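Gelport Pedallers: Your Questions Answered

We get a lovely lot of emails at the start of each season, and many of them ask the same things, so we've gathered the answers in one spot. Have a read through, and if you're still wondering about something, please do write to us. We like hearing from new riders!

Do I need to be a member to come on a ride?

Not for your first 3 outings. Come along as a guest, see whether you like our pace and our company, and join up after that if you do. You'll need to sign on at the start each time, guests included, and we ask that you arrive with enough minutes up your sleeve to pump your tyres and find the loo.

How far do you go?

It depends very much on the group. The easy group does the Leckie loop, 24 kilometres on sealed road and rail trail with one decent hill (you may walk it, plenty of us have). The middle group carries on past the Leckie turnoff to Prirness and comes home along the river, and the long group goes wherever its leader fancies, usually somewhere with a headwind both ways. Distances for each ride are on the calendar page.

Will I be left behind?

No. Every group has a leader at the front and a tail rider at the back, and the tail rider's whole job is to stay behind the last person, however slowly that person is going. At corners the leader waits until the tail rider is in sight. If you decide to turn for home early, that's perfectly fine, but do tell the tail rider, or we'll be riding up and down the Prirness road looking for you.

What sort of bike do I need?

Anything in good working order with brakes front and back. We have road bikes, tourers, old steel mountain bikes with slicks on, and a couple of tandems. E-bikes are welcome in all groups. The Vurov track is loose gravel for a fair stretch near the dam, so on days when we head out that way you'll be happier on a wider tyre.

What should I bring?

A helmet, a spare tube that fits your wheels (please check, you'd be surprised how often it doesn't), a pump, two full water bottles and a bite to eat. A rear light is a good idea even in bright sunshine, as the road through the Vurov pines is quite dark under the trees. In cooler months bring a light jacket for the café stop, where you'll cool down faster than you expect.

Is there really a café stop?

There is, on every ride, and some of us would say it's the main event. The bakery at Prirness knows we're coming and keeps the back verandah for us. Bring a bit of cash, as the card machine out there has its moods, and leave your bike on the grass side of the fence so that people with prams can get by on the footpath.
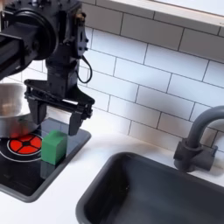 If you have allergies or need something gluten free, it's best to ring the bakery the day before. They're very obliging, but the gluten free slices are baked in small numbers and the long group has been known to get there first.

What happens if it rains?

A bit of drizzle won't stop us. Heavy rain, strong wind or a very hot forecast will, and the ride leader makes that call early in the morning and puts a notice on the home page. In July we start an hour later than usual to let the frost come off the bridge.

When is the big ride this year?

The Gelport to Vurov Return is on 1st March. It's 146 kilometres with 1478 metres of climbing, most of it before lunch, and there are water stops at Leckie and at the dam. It's a long day in the saddle, so we do ask that you've been out with the middle or long group a few times beforehand. Entries are through the events page, and you can move your place to another rider if your plans change.

Can I bring my kids?

Yes, on the easy rides, with a parent or guardian riding beside them. Trailers and tag-alongs are fine on the rail trail. The gate at the Leckie end is a bit narrow for the wider trailers, so you may need to unhitch and lift.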